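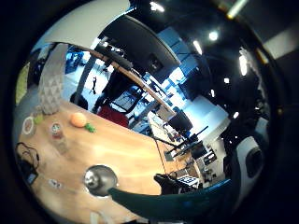

Emcombe Sets New Limits for Lead in Glazed Tableware

February 25, 2019

Plates, bowls and mugs sold in Emcombe will have to meet a lower limit for lead release from December, under a rule published by the town's consumer safety office. The rule applies to glazed ceramic items meant to touch food or drink. Plain glass is covered only where it carries printed decoration within 13 millimeters of the rim.

The change follows a survey of tableware on sale in local shops and at the covered market. The office bought 1000 items over two years and sent them to the Lindemann laboratory in Pasodthorpe for testing. Of these, 30 released more lead than the new limit allows. Most of the failures were hand-decorated pieces with red, orange or yellow coloring laid over the glaze. Items with the color sealed under the glaze passed in nearly every case.

Testing uses a standard leaching method. The item is washed, filled with a weak acetic acid solution and left covered at room temperature for 24 hours. The solution is then drawn off and measured for lead and cadmium. Flat plates are tested to the point of overflow and the result is stated by surface area. Hollow items are measured by volume. The method is meant to copy the effect of acidic foods such as tomato sauce, vinegar dressings and fruit juice, which draw more metal out of a poor glaze than water or bread would.

Firing temperature was the other main factor. Pieces fired too low, or stacked too closely in the kiln, can have a glaze that looks sound but has not fully bonded. Wear also matters. Fourteen of the survey items were run through repeated dishwasher cycles and tested again, and four that had passed when new went over the limit.

Skundis, the largest tableware importer in the area, said it had already asked its suppliers for batch certificates and would withdraw two lines of side plates before the rule takes effect. Smaller sellers may submit one sample from each batch. Potters who make fewer than 3550 pieces a year can use a shared certificate for each glaze recipe, provided the firing schedule stays the same. Any change of glaze supplier calls for a new test.

The rule does not apply to items already in homes. The office advises against storing acidic food in older decorated dishes and against using any piece with a chalky, worn or cracked glaze for food. Home swab kits can show lead on the surface but do not measure how much is released.

Purely decorative items may still be sold if they carry a permanent mark on the base stating that they are not for food use. A paper sticker will not be accepted. Application forms for batch testing will be available at the office counter.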